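The Feature Wall

The agent from Morrison told me the back bedroom would sell the house. It only wanted a feature wall. Buyers in Sorkport, she said, liked to walk into a room and feel something. I had slept in it for 20 years and mostly felt the draught.

So I went to Zeler and stood in front of the paint cards. They had a red called Harvest Vow and a brown called Old Letter. The lad at the counter said Old Letter was very popular, which is what he had said about the red. I bought two tins and a roller I already owned.

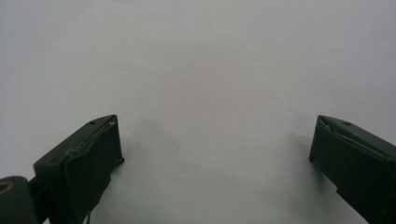

My neighbour came to look before I opened anything. She had done her own place in October, all four walls in a purple that Brandstead magazine called restful. It took 260 pounds' worth of paint to do it and three coats of primer to get rid of it. "And did it add anything?" I asked.

"They said it might add 1000."

"Did it?"

"I never sold," she said. "I couldn't stand having people round to see it."

I rang the agent and asked which of her houses had gone for more because of a wall. She said it was more of a general impression. I asked who had the impression. She said she would look into it — she had a viewing at number 656 and the owners there had been very brave with a green.

I walked past that evening. The sign was still up, and somebody had left the lights on so you could see the green from the road. I stood there a while, trying to feel something. Then I went home and looked for the receipt.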